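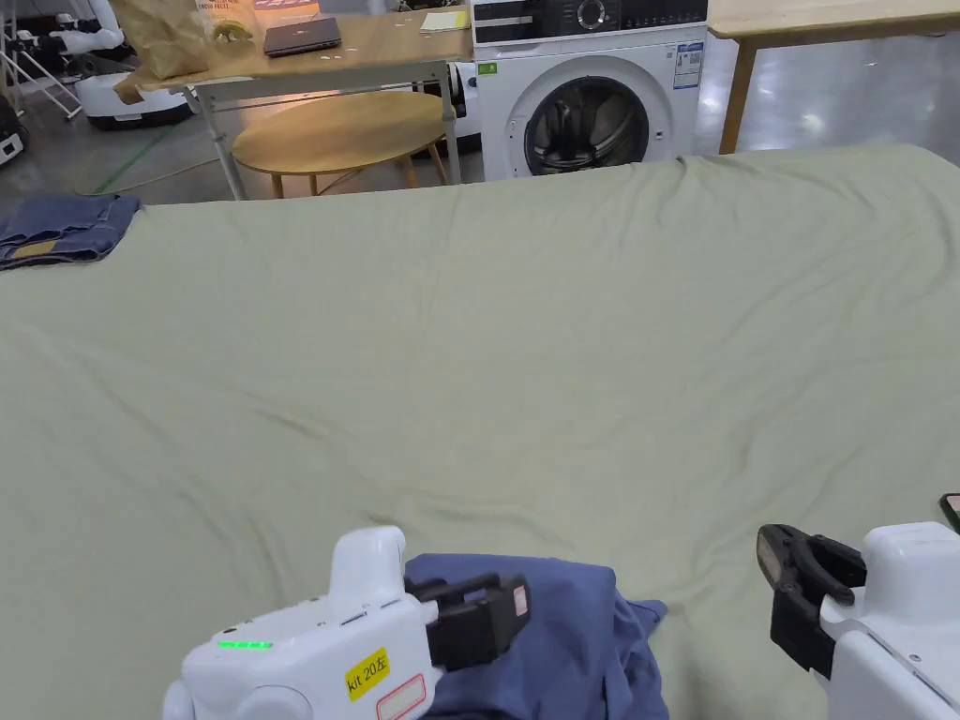 Left and right grippers over the sheet, blue garment at the near edge.

Ticket 949: right gripper loses the hem when folding
Opened by: Erhan Öztürkmen
Bench: shared workshop, cloth table
Status: open

Problem
Jeans fold fine. With the blue top the right gripper lets go of the hem partway through the lift, and the log shows "grip lost" with code 99. The left one has not done it. Controller is the Flevon board, running the Sirside build from July.

Tried so far
1. Swapped the left and right cables at the board. Fault stayed with the right gripper.
2. Ran the closing routine with no cloth. Jaws close, no error.
3. Raised the closing force to 900 in the config. Holds longer, still drops. 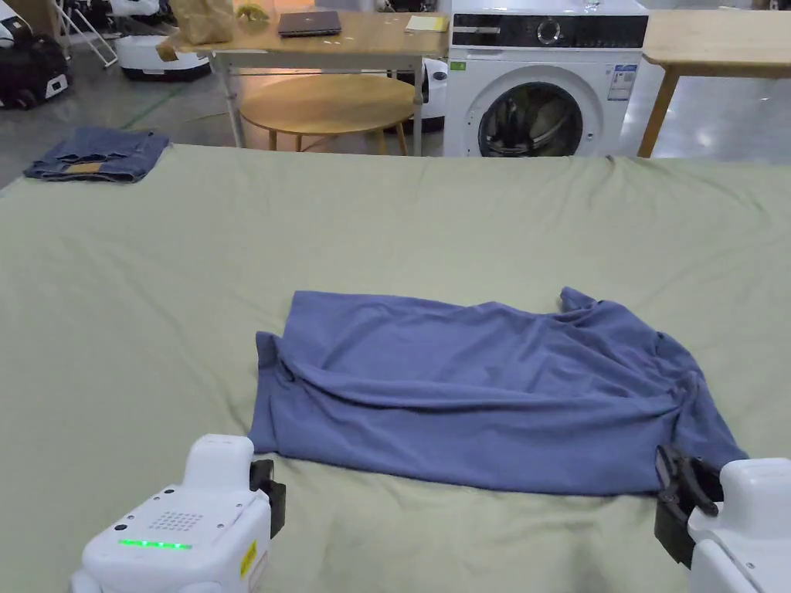 4. Put the force back to default and slowed the lift by half. No drops on the short side, still drops on the long side. So speed matters, but it is not all of it.

November 6, 2025
Went through the full log. Jaw position reads 2,379 just before every drop, whatever the force setting. Looks like the position limit is being hit and the board backs off. I have not found where that limit is set. It isn't in the main config.

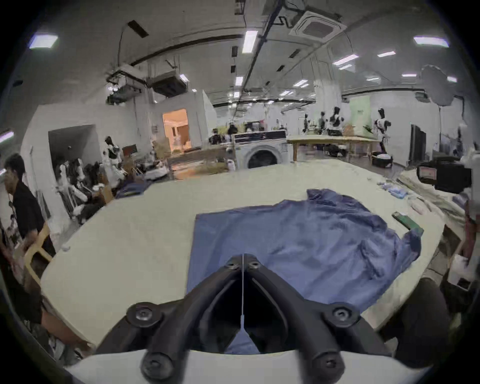
Bodnár suggested the Brillari calibration file, as it gets loaded after the config and would overwrite it. I have renamed the old file and will make a new one for the right side only. Please don't update the board until that is done.
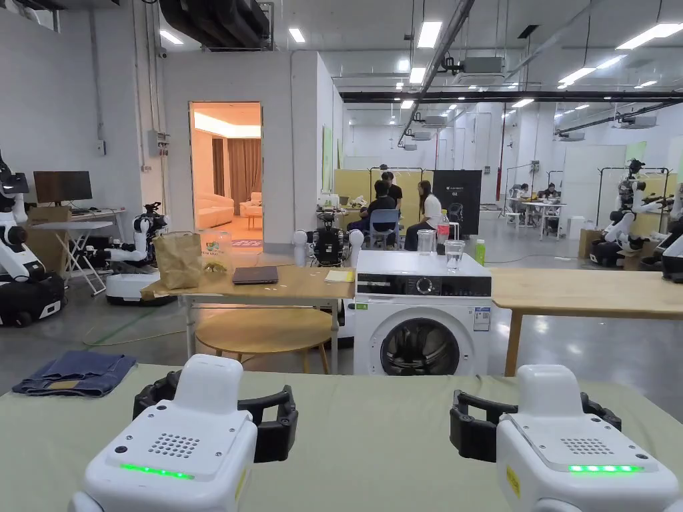

Both grippers over the cloth table, washing machine behind.

Still to do: new calibration, then repeat step 4 at normal speed. Will post the log.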